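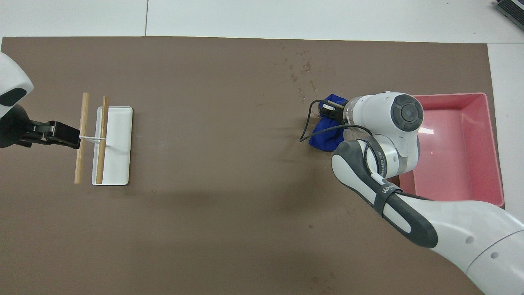

Gullora 2: evaluación del planificador bimanual

El Laboratorio de Manipulación de Holtow ha utilizado Gullora 2 como planificador de movimientos en su celda de dos brazos enfrentados. La presente reseña recoge las conclusiones del equipo técnico, formado por Larasati Yusof y Joaquín Escobar, tras 340 ejecuciones de una tarea doméstica: un brazo sujeta un tendedero pequeño de varillas y el otro lleva hasta él un paño.

La instalación no presentó dificultades. El modelo cinemático de ambos brazos se carga desde un único archivo, y el editor de restricciones permite fijar la orientación de una pinza mientras la otra se desplaza. El tiempo medio de planificación fue de 422 milisegundos, valor aceptable para nuestro uso – con la versión anterior eran 1.397.

La comprobación de colisiones entre brazos es fiable con objetos rígidos. No puede decirse lo mismo de los textiles: el programa trata el paño arrugado como una caja envolvente fija y descarta trayectorias perfectamente viables. En 43 ejecuciones fue necesario ampliar a mano la tolerancia. Los cables externos de la pinza tampoco figuran en el modelo y deben añadirse como volúmenes prohibidos.

El visor de trayectorias merece mención favorable, en particular la reproducción sincronizada con las cámaras. La documentación, en cambio, resulta escasa en lo relativo a la replanificación en línea.

Se recomienda su adopción para tareas con piezas rígidas. Para tejidos, conviene esperar al módulo de deformables, previsto para septiembre.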